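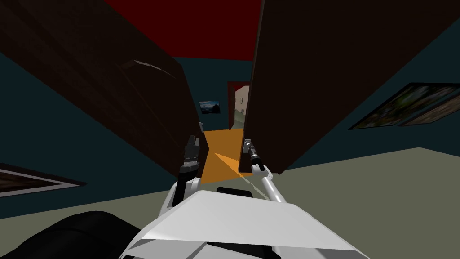 Wultell has paused tests of its two-armed home robot in Cerkomdale after a fault left the machine's software with the wrong idea of which way was down, the company said in a notice to its partners dated 2025-04-03.

The fault showed up in simulation, during a run meant to prepare the robot for work near doors and large upright panels. No physical robot was moving at the time and no one was hurt. The same control software runs on two machines at the company's Cerkomdale workshop, and both have been switched off until it is fixed.

According to the notice, the robot's tilt estimate drifted by 8 degrees during the run. A safety check should have stopped the arms at 5 degrees. It did not, and the arms continued to accept commands.

"The check was there, but it was reading an old value," said Dayana Bautista, who leads testing at Wultell. "It looked at the tilt recorded when the run began and never picked up a new one. As far as the check knew, the robot was standing level."
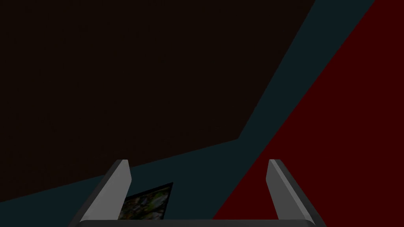
The open gripper in a simulated view. Image: Wultell

Bautista said the problem was traced to an update installed in February. The update changed how often the body sensor reports to the arm controller. Engineers have since gone back through 50 recorded runs made with the new version and found the same stale reading in all of them. In most, the robot stayed close to level, so the fault had no effect.

The company would not say whether the drift came from the simulator or from the robot's own software. That question is still open, Bautista said.

Humon, which supplies the arm controller, said it had received the test logs and was helping with the review. It said its hardware was working as designed.

Jabari Makori, a safety engineer with the consulting firm Rugemalira, said a late or frozen sensor value is a common kind of fault and a hard one to spot, because the number itself looks normal. He is not involved in the Wultell review.

"You have to check the age of the reading as well as the reading," Makori said. "If it is too old, stop the arms. With a real door next to a real person, that is the part you want to get right."

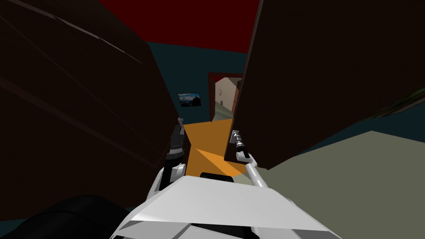

Both arms extended between two dark panels in the simulation. Image: Wultell

Wultell said a corrected version will have to pass the full set of recorded runs before the workshop machines are turned back on. It gave no date for that. Home visits planned with families in Cerkomdale have been put off, and those who signed up will be contacted by email.

8 shares
2 comments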